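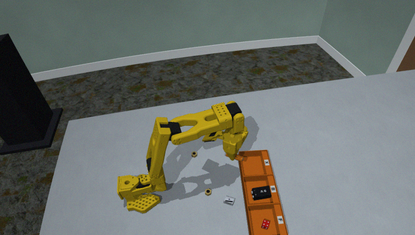

Why do sourdough loaves taste sour when ordinary yeast bread doesn't?

The sour taste comes from lactic acid bacteria, which live in the starter next to wild yeast and turn sugars in the dough into lactic and acetic acid. Bread made with packaged yeast rises too quickly for many of these bacteria to grow.

Sourdough

Sourdough is bread raised with a starter, a mix of flour and water in which wild yeasts and bacteria have been allowed to grow. It is one of the oldest ways of making bread rise, and still one of the most rewarding to learn about, because a paste of two plain ingredients can hold a whole living community!

The starter

A new starter needs nothing more than flour and water. Yeasts and bacteria are already on the grain, and once the flour is wet they begin to feed. In the first days many kinds of microbes compete, often with some odd smells (cheese is a common one, and so is wet hay). As the mix turns more acidic, most of them die back and the acid-loving ones take over. After a week or two of regular feeding, a healthy starter rises and falls in a steady rhythm.

Feeding means taking out part of the starter and stirring fresh flour and water into what is left. The part taken out is called discard, and it makes wonderful pancakes and crackers. A starter kept in the refrigerator works slowly and can be fed far less often than one kept on the counter.

Bakers keep starters at different thicknesses. A wet one pours like batter and tends to have a mild, yogurt-like taste, while a stiff one can be kneaded like dough and often leans toward the sharper taste of vinegar. Temperature, flour and feeding times matter a great deal too, so two bakers with starters of the same thickness may get quite different bread.

Rise and flavor

Yeasts give off carbon dioxide, and the stretchy gluten in the dough traps it as bubbles. Meanwhile the bacteria are making acids. A long rise gives both groups time to work, along with enzymes in the flour that break starch into sugars. Those sugars help the crust turn a deep brown in the oven, and much of the lovely toasty smell comes from that browning.

Rye behaves in its own way. Its gluten is weak, and its enzymes can turn the inside of a loaf gummy. Acid slows those enzymes down, and this is a big part of why sourdough and rye have gone together for so long in northern and eastern Europe.

The Surska loaf

The Surska is a dark rye sourdough with caraway, baked in a long tin and rested overnight before it is cut. Its best-known written recipe is by Genowefa Górecki, who learned the bread at the Gajdoš bakery and wrote down each stage in a school notebook. She called for a stiff starter, 22 hours of slow rising in a cool room, and a splash of the water left from boiling potatoes. The crumb is tight and moist, and a thin slice with butter and salt is a small meal in itself.

Kerstin Brekke later adapted the recipe for home ovens. Her version is baked for 33 minutes with the tin covered, then uncovered until the crust is nearly black. She also swaps the caraway for fennel seed, a change that some fans of the older loaf still argue over (both are delicious).

Storage

Acid slows the growth of mold, so sourdough usually keeps longer than a plain yeast loaf. It does best cut side down on a board or wrapped in a cloth. The refrigerator makes bread go stale faster, but the freezer is excellent, especially for sliced rye, which can go straight into the toaster.

See also: Rye bread; Yeast; Fermented foods; Caraway

Last edited 18 September 2025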